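2022-08-31

Back from Wondomcombe with sore feet and a folder I didn't ask for. I'm writing this before I've read the folder, because I know what I'm like with a well printed folder.

The product is called Estine. Wedano sell it as a service: you pay by the month, they bring the arms, set them up on your bench and train them on your jobs, and when something goes wrong you ring them. Crenshaw is the cheaper version, which has less support and, as far as I could tell, the same arms. I asked twice what the difference was and got the word "partnership" both times. The minimum term is 45 months. I wrote that number down and drew a box round it, and I noticed the man next to me had done the same.

What we want it for is dull. Returns come in, somebody takes each thing out, looks at it, turns it over, decides whether it can go out again. It's slow and it makes your wrists ache. If two arms could do even the turning over I would be interested. So I went meaning to be fair.

The first part was all slides. Then we went through to the bench and I cheered up a bit, as I always do when there's a real thing on a real table. They'd picked household goods, sensibly enough, given who was in the room. I stood where I could see the screens.

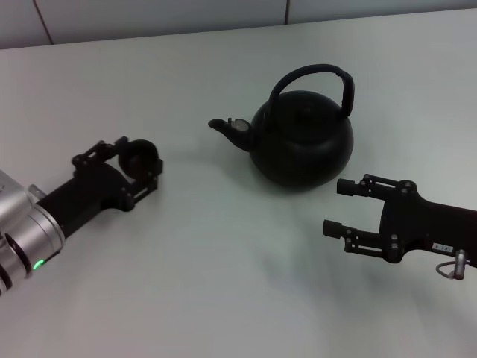 The kettle, with an arm on each side of it.

I was glad it was a kettle. A box proves very little. A kettle has a spout that gets in the way and a big loop of a handle, the body is round, and this one was black nearly all over in a dull finish, so you could hardly make out where the lid began. I said to the woman giving the talk that our returns are full of dark things on pale benches and that's the easy half. What does it do with a white kettle on a white table? She said that was a very good question. I have been to enough of these to know what that means.

The two hands aren't the same, which I hadn't expected. The left one ends in a round open cup sort of tip and the right one has two jointed fingers with square ends. I asked whether you could swap them over and whether we'd pay for the swapping. Yes, and it depends. I also asked how many goes they'd had at the kettle that morning before we were let in. She laughed quite nicely and went on to the next slide.

Timing: I tried to keep a note of it on the back of my parking ticket and gave up. There was so much stopping to explain things that any figure I came home with would be nonsense. What I'd like is to stand there for 3 hours with nobody talking. I put this in the feedback form. I don't suppose it will be read by anyone who can arrange it.

Lunch was sandwiches. Two of us talked about insurance the whole way through, and I learned more from that than from the slides. The other firm had been quoted for a Crenshaw in spring and the price had moved since. Up, naturally.

After lunch they brought up the view from the little camera by the gripper, which is meant to be one of the selling points. You can look in from your desk, they say, and see what the machine sees.

What it sees is a lot of grey wall. I could make out a headphone band curving up along the bottom, with the adjusting block on the right and then something bigger and rounder, an ear cup I should think, disappearing out of view. There was a dark line down the wall and a bit of white in the corner. If I'd been sat at my desk with that in front of me and a customer on the phone asking whether her headphones were scratched, I couldn't have told her. Perhaps the software gets more out of it than I do. They say it puts the different views together. It may well, but I'd like to see it miss one and find out how it tells you. 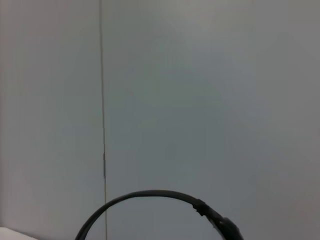
Things to ask before October

Who pays when it drops something. The sheet says "shared responsibility" and then never mentions it again.

Whether the training is done on our stock or on theirs. If it's theirs, what happens when we take on a new line, and how long are we waiting?

A visit to a site that has had Estine in for a year or more, with no one from Wedano in the room. They offered me 7 written testimonials instead and I've read 2. Both say "seamless".

Whether we can have it for a month on our own bench, paying for the month. I'd do that tomorrow. I would bring out the worst crate we've got, the one with the hair tongs and all the flexes knotted together.

Later. Have now read the folder. The prices are on a separate sheet, which wasn't in it. I'll ring in the morning.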